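**How do you store small parts in a tinted compartment box?**

Alby Waaka

I bought a see-through brown box from Clivix for my small parts. I want to keep it on the wooden table where I work, but I am not sure how to divide it. For now I stood one little clear cup inside, for the things that have no place yet.
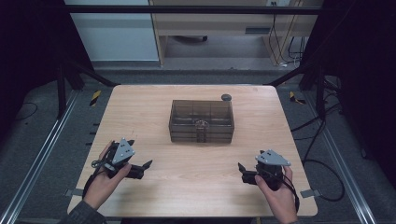
*The box on the table, with the cup in it.*

My second worry is the table. It has two short dark scratches, close to each other, and I do not want to make more of them when I move the box. Should I put something under it?
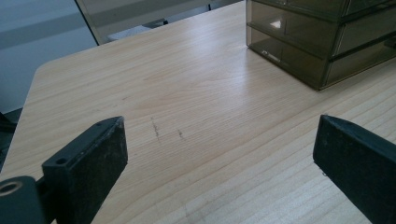
Rochelle Hapeta writes that felt pads are enough, and that you must lift the box and never push it. She put 3 layers of cloth under hers and it was too soft, the box was always leaning. For the scratches she would try a wax stick in the color of the wood, first in a place where it does not show.

Pomare

I agree about the pads. For the inside, give each kind of part its own row and lay the pieces all in the same direction. Small cylinders with caps on the ends are easy to keep like this, and you can find them through the tinted wall without opening anything.

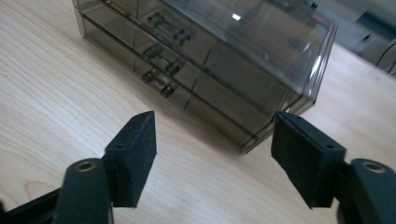 Page 3 of 40

Atetti

Just use jars.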